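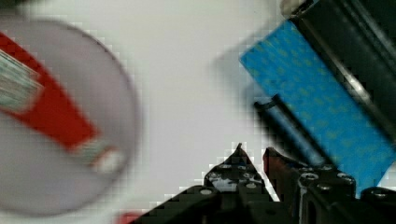 *Grarkum Workshop Handbook – Issue 4, page 3*

## About us

Hi! I'm Intan Nair, and I'm one of the people who opens up the Grarkum workshop at 2312 Brostamton Street, which used to be a carpet store and still has the showroom windows to prove it. We rent it between us, we share the tools, and these days a big part of what goes on inside is robots. Well, one robot mostly. We call it Zirden, after the old name of the alley out back, and if you come by on an open evening you'll almost certainly find someone bent over its table trying to get it to pick up the strawberry.

I should back up a bit. Grarkum started as a place to fix bikes and lamps. Then Sándor Gulyás turned up one December with a secondhand arm in the trunk of his car and asked if he could bolt it down somewhere warm. We gave him the corner by the sink (a terrible corner, we've since moved him) and within a month half of us had stopped fixing bikes. I came in to use the drill press and went home three hours later having learned what a joint limit is, mostly by hitting one.

None of us does this for a living. I work in a dental office. That matters to how we run things, I think, because everything gets explained in normal words, and if you don't follow, you say so and someone starts over.

### What we're building

The plan is simple to say and has been a real pain to do: an arm that can clear and set a small kitchen table. Plates, fruit, a bottle, that sort of stuff. The wrist carries a camera so the arm can look at what it's about to grab, and we spend a lot of our time on that view – is it sharp enough, does the light bounce, do the fingers block the one thing we care about?

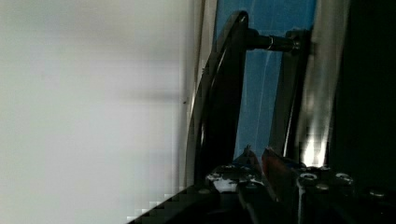 *Up close with the gripper: two fingers, plenty of screws, and something blue behind.*

Fingers are my favorite topic, so feel free to skip this paragraph. Pointed tips are lovely for small things and pretty bad for smooth round ones. Wahyudi Lau wants to try soft pads, I want to try different angles first, and we've agreed to do both and be nice about it. If you have spare rubber sheet at home, please bring it! We go through it like crazy. Screws too, any length, in a labeled bag if you can stand it. The unlabeled jar is full.

We keep a notebook chained to the bench. Every session gets a line or two: what was on the table, what the arm was asked to do, what we changed. It's written in five kinds of handwriting and a lot of it is complaints, but it has saved us from repeating the same mistake more than once. Please write in it. Even "moved the plate, no idea if that helped" is useful to the next person.

### The table

The tabletop is white, which makes colors easy to pick out and makes shadows a nuisance. You learn to love and hate it. We like kitchen things because everybody who walks in has an opinion about how to pick up a ketchup bottle – you don't need any background to join that argument, and it's usually the visitors who get it going.

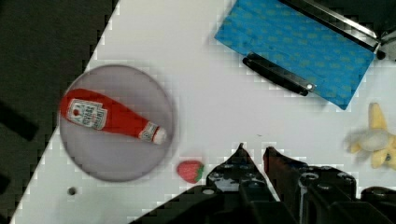 *Ketchup on the plate, strawberry just off it, blue cloth at the back.*

A bottle lying on its side sounds easy. Grab it at the neck and the heavy end swings, grab it in the middle and the fingers have to open wide, and either way you want the plate to stay put. Sekar Majimbun has been working on that approach for weeks and has a folder of drawings she'll happily show you. Ask her about the cap. Bring a snack.

### Coming along

Open evenings start at seven. There's no test and no dress code, just tie back long hair and keep your sleeves out of the joints. The stop button is your first lesson, before anything else, and you'll press it a few times so your hand knows where it is. After that you can watch, write notes, sort hardware, or take a turn driving. Kids are welcome with a grown-up.

Membership covers rent and power and the coffee, which comes from Goh on the corner and is better than we deserve. If money's tight, tell me and we'll work something out.
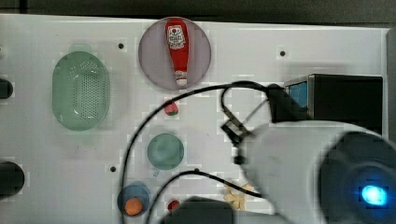 Endang Subramaniam wrote to us after a first visit: I expected to stand at the back and nod, and instead I spent the whole evening arguing about cables. Could somebody please find a better way to route them before I come again? I have ideas, and I have zip ties.

Yes please, Endang. Bring both, and the bench by the window is free after eight.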